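[womcombe-makers] Re: Zareck hand gripper kit, worth the money?
Posted to the list 1/3/25
Message 3217
Print this message | E-mail this message
Filed under: Kits, Parts & Things With Motors

> Has anyone on the list bought the Zareck hand gripper kit from Willems?
> I mean the one you hold yourself, with the camera mount, for recording
> how you pick things up so that a robot arm can have a go afterwards.
> The shop page says "assembles in an evening" and I would like to know
> whose evening. Also whether the fingers are any good, as I want to do
> small stuff: lids, catches, spectacle cases, that sort of thing. And is
> the printed version all right or should I hold out for the metal one
> they keep promising for April?
>
> I have an arm already (the Hullberg, second-hand, sulks in cold
> weather) so it's only the hand bit I'm after.

I have one. I bought it with my own money, so you may take what follows as the testimony of a man who would very much like to have been right.

The kit is £146 from Willems, and for that you get the printed parts in a bag, the hardware in a smaller bag, and the instructions on a card with a web address on it. The web address takes you to a page with a different web address on it. Once you are over that hurdle the instructions are decent, with proper drawings, and whoever wrote them has at some point put one together, which puts them ahead of the Hullberg manual by a distance.

As to whose evening: it was two of mine, and the second one ended late. There are 28 steps. Steps one to twenty are a pleasure. Step 21 is the linkage, and it says "fit the arms to the carrier, ensuring even movement", which is a bit like a recipe that says "make the cake". The four arms look the same on both sides until you try to put the left ones on the right. Lay them out on the table in a mirror image before you touch a screwdriver, and if the two fingers don't meet squarely when you squeeze, stop there and swap things round before you tighten anything. I didn't, and had to undo the lot.

The joints have brass eyelets in them, and I'll say a good word for those. I had an earlier printed gripper from another firm where the screws ran straight through the plastic, and inside a month it had the firm handshake of a boiled leek. The Zareck hasn't gone slack yet. I can't tell you what it'll be like in a year. Do go easy when pressing them in, though. One of mine went in crooked and there are no spares in the bag.

Now the fingers, which is what you asked about.
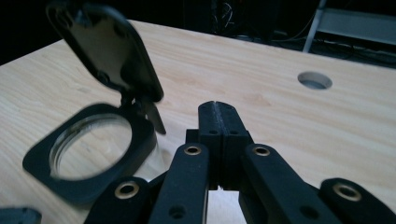
For anything with a lid, you want to approach from the side and low, and that is where the kit earns its keep. The pads are upright and close flat against each other, so you can get hold of a thin edge without fishing about for it. I've been doing open-and-shut practice on hinged cases for a fortnight and can now do it nearly as well as I could with my bare hand, an accomplishment my household has greeted with silence. Catches are harder. Anything with a little tab needs you to come at it with the very tips, and the pads are a touch wide for that. I've thought about filing a pair down to a narrower nose, and since Willems sells spare pads at a price that isn't wicked, I may yet.

Smooth, round things are the weak spot. The pads are plain printed plastic with a bit of texture off the printer and not much else, so a glass jar will go for a walk if you're careless. A strip of rubber tape cures it. It also makes the fingers fatter, so then they're worse at thin edges. You pays your money. I keep one set taped and one bare and change them over, which takes a few minutes with the small hex key, or most of an afternoon if the small hex key is where mine usually is.

The camera mount is fine. Put the camera on before you set the height of anything, as the view of the fingertips is what matters and it's surprisingly easy to end up filming a lovely close-up of your own linkage. The page suggests tilting it down 2 notches from level. I'd agree with that for work on a table and go one further for anything in a box or drawer.

Software: there is some. It took my recordings and turned them into something the Hullberg would accept, after I'd told it three times which way was up. The arm then opened a case on its fourth try, and on its fifth opened it with such enthusiasm that the case left the bench. I think that was my recordings and not the kit. I do everything in a hurry, and the arm has picked up the habit. If you buy one, do your movements at half the speed that feels natural. You'll feel like a mime, but the results are much better.

On metal versus printed: I would not wait. They've been promising the metal one since I first looked at the page, and April was not the first month mentioned. It's also going to be heavier, and after half an hour of holding the printed one out in front of you, you will be grateful for every gram that isn't there. My wrist certainly is. If a part snaps you can print another, as the files are on that same page with the web address on it, though they want a printer that's been set up properly. Mine hasn't been, so I've been paying someone at the Womcombe workshop to do them in beans (coffee, good ones, before anyone offers the tinned sort).

Would I buy it again? Yes, with some grumbling at step 21. For lids and spectacle cases it'll suit you. For catches, buy the extra pads at the same time and save yourself the second lot of postage, which Willems appears to calculate by throwing a dart.

If you're near Womcombe you're welcome to come and try mine before you part with anything. Bring your fiddliest catch. And bring a small hex key.

> PS. Does it come with a case?

It does not. I keep it in a biscuit tin.

Replies (2) | Shares (0)
Print this message | E-mail this message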